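Pinzas nuevas, cable corto y una tarde que se hizo larga

3 de enero de 2026

Llevaba desde octubre diciendo que iba a comparar las pinzas como es debido, y ya sabéis cómo va esto: primero falta una pieza, luego falta un cable, luego llegan las fiestas y uno se dedica a comer turrón. Pero bueno, por fin me he puesto. He pasado varios días con los dos brazos y dos juegos de dedos distintos, y tengo opiniones (demasiadas, como siempre).

Para los que acabáis de llegar: trabajo con dos brazos en la misma mesa y los manejo por teleoperación, con una cámara puesta arriba, a la altura de la cabeza, para ver lo que hacen. Hasta ahora había usado siempre los dedos Tamereo, que son los que me recomendó Peter Hudec cuando empecé y que me han dado muy pocos disgustos. El otro juego, los Follance, lo compré en un arrebato después de ver un vídeo en el que cogían una tarjeta del suelo como si nada. Un vídeo muy bonito. En casa la cosa es algo menos bonita, ahora os cuento.

Empiezo por el montaje. Los Tamereo se cambian con dos tornillos y en cinco minutos estás otra vez jugando. Los Follance llevan cuatro, y uno de ellos queda tan metido hacia dentro que tuve que inclinar el brazo en una postura ridícula para llegar con la llave. La primera vez se me cayó el tornillo dentro de la carcasa. La segunda vez también. A la tercera puse un trocito de cinta en la punta de la llave y santo remedio, así que si os compráis estos dedos, cinta en la llave desde el principio y os ahorráis los gritos.

La prueba la hice sin mucha ciencia, lo reconozco. Quería llegar a 500 agarres con cada juego y me quedé en 275, que es cuando me empezó a doler la espalda y decidí que ya tenía suficiente para escribir algo. Objetos facilones primero (cajas pequeñas, un rotulador, una esponja) y después los que de verdad me interesan, que son los planos y los blandos: sobres, bolsas, papel arrugado, plástico de burbujas.

Con las cajas no hay historia. Los dos juegos las cogen bien y las sueltan donde les dices. Los Tamereo aprietan un poco más de la cuenta y dejan marca en el cartón fino, pero eso se arregla bajando la fuerza de cierre en el controlador, y una vez bajada ya no volví a tocarla. Los Follance son más suaves de serie.

Donde cambia el asunto es en lo plano. Un sobre encima de la mesa, sin nada debajo, es una tortura para los Tamereo: la punta es gorda y redondeada, y lo que hace es empujar el sobre hasta el borde. Al final acabas usando el borde como truco, lo dejas asomar y lo pellizcas desde ahí. Funciona, pero es lento, y si el sobre está en mitad de la mesa te pasas un minuto paseándolo. Los Follance tienen la punta afilada como una uña y se meten por debajo casi a la primera. ¡Casi! Porque si vas con demasiado ángulo la uña se dobla, y cuando se dobla ya no cierra recta en un buen rato.

Y luego está el montón, mi prueba favorita. Echas encima de la mesa todo el embalaje que has ido guardando, espumas, cartones, bolsas, papeles, y a ver quién saca algo de ahí sin llevarse medio montón detrás. Es lo más parecido que tengo a la vida real, porque en la vida real las cosas no están colocadas a diez centímetros unas de otras sobre un fondo blanco. Las espumas son sorprendentemente agradecidas, se dejan coger de cualquier manera. Los plásticos transparentes, en cambio, son el demonio. La cámara apenas los distingue y yo tampoco, así que cierro la pinza donde creo que hay algo y rezo.

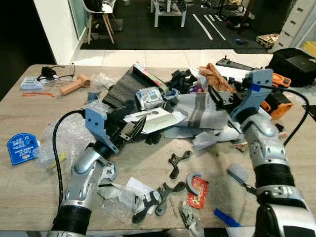
En el montón, además, los cables importan muchísimo más de lo que yo pensaba. Con la mesa despejada te da igual por dónde vaya el cable de la muñeca, pero en cuanto trabajas entre papeles y tiras de plástico cualquier bucle que cuelgue se engancha con todo. El que traían los Follance era directamente corto: al girar la muñeca del todo se tensaba y me frenaba el último tramo. Lo cambié por uno más largo de Oravec y la diferencia fue enorme, aunque ahora tengo el problema contrario y voy buscando la manera de sujetarlo sin que se doble siempre por el mismo sitio. Acepto ideas en los comentarios, de verdad.

Del controlador también quería hablar un poco. Sigo con el Ultunum, que he odiado a ratos, pero tras la última actualización ha mejorado bastante. Antes, cuando los dos brazos se acercaban, se ponía nervioso y los paraba a los dos aunque hubiera hueco de sobra. Ahora deja trabajar más cerca y solo se queja cuando toca. Subí la frecuencia de envío de 50 a 1000 porque en un foro decían que se notaba en la suavidad y, qué queréis que os diga, yo noté que el ordenador se ponía a soplar como un secador. La volví a dejar en 50. Puede que con un equipo mejor merezca la pena, el mío tiene ya sus años.

Le conté todo esto a Peter y me contestó que por qué no ponía un juego en cada brazo. Pues mira, no se me había ocurrido. Tamereo a la izquierda para sujetar y apartar, Follance a la derecha para pellizcar. Solo lo he probado una tarde y tiene su gracia, porque cada mano acaba teniendo su oficio, pero también te obliga a pensar todo el rato con cuál vas a ir, y a mí a la hora y media se me mezclaban y acababa intentando levantar un papel con la mano torpe. Supongo que es cuestión de costumbre.

Si me preguntáis con cuál me quedo hoy, con los Tamereo para el día a día y los Follance para cuando haya papel de por medio – y me fastidia un poco decirlo, con lo que me costaron. La uña se desgasta rápido y los recambios vienen de dos en dos, carísimos. Estoy mirando si puedo imprimir unas puntas yo mismo con algo más flexible. Tengo un primer diseño que no encaja por un milímetro y un segundo que encaja tan bien que luego no hay quien lo saque.

Me queda por probar la cámara un poco más baja, porque con la altura de ahora los antebrazos me tapan bastante cuando trabajo cerca de mí. Y cambiar de silla, que lo de la espalda iba en serio. En cuanto tenga las puntas impresas cuelgo aquí los archivos, aunque sean los feos.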